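Week 3 – Cables, and why I'm fussy about them

I know, I know, you signed up for home office organizing and I'm giving you a whole evening on cords. Bear with me! When Orathai and I cleared out the Bastgate study we pulled 68 of them from one drawer, and it took us 90 minutes just to get the knots out.

So, my method. Loop the cable loosely in the direction it already wants to go (don't wrap it around your elbow, please), keep the loops the same size, and leave both ends sticking out at the top. You want to read the plug at a glance. Then strap it – I like two straps on anything braided, as the sleeve is springy and one strap lets it fan out.

Sort by connector, not by colour. Each kind gets its own shallow tray, and a tray should never be so full that you have to dig.

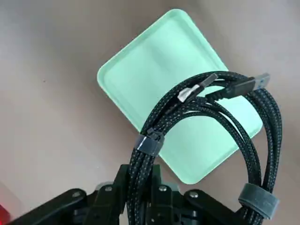

Fig. 2 – Braided cable, coiled and strapped, with the mint green tray.

For next class, bring your worst drawer in a bag. Tassanee has spare straps if you run out.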